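Gripper comparison, pre-run inspection sheet
Site: Skinovley, bench 2
Pair A: Parri fingers. Pair B: Skuleo fingers.
Inspector: Rhydian Bellis
December 2021

1. Wrist housing screws. Pass. Retightened on both arms.
2. Cable slack at full wrist rotation. Pass, both arms.
3. Grip on cutlery, fork and spoon. Pass with comment: pair A lets the fork rotate if taken near the end of the handle.
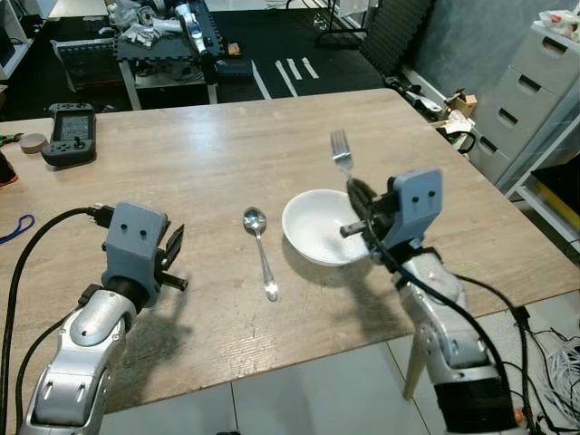 Should finger pads be changed between pairs? Only if the wear mark shows. Record the change against item 4.

4. Pad wear. Pair A at 177 cycles, no action. Pair B at 500, replace before the next series.
5. Closing force at 12 V supply. Pass. Readings are in the Flollusine log, not repeated on this sheet.

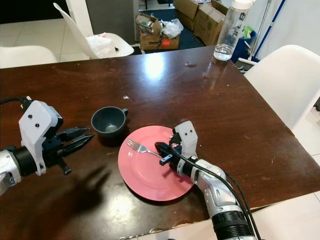 Pair B closed slower than pair A on the first attempt and matched it after the controller was restarted. Cause not found. Carry over to the next sheet.

6. Wrist camera mount. Pass with comment: left mount has slight play, shim fitted in November still in place.

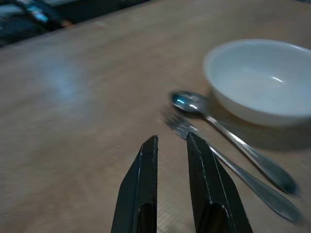

Exposure is to stay locked for both pairs, otherwise the grasp results cannot be compared.

7. Emergency stop. Pass.

Open items: 4, 5, 6.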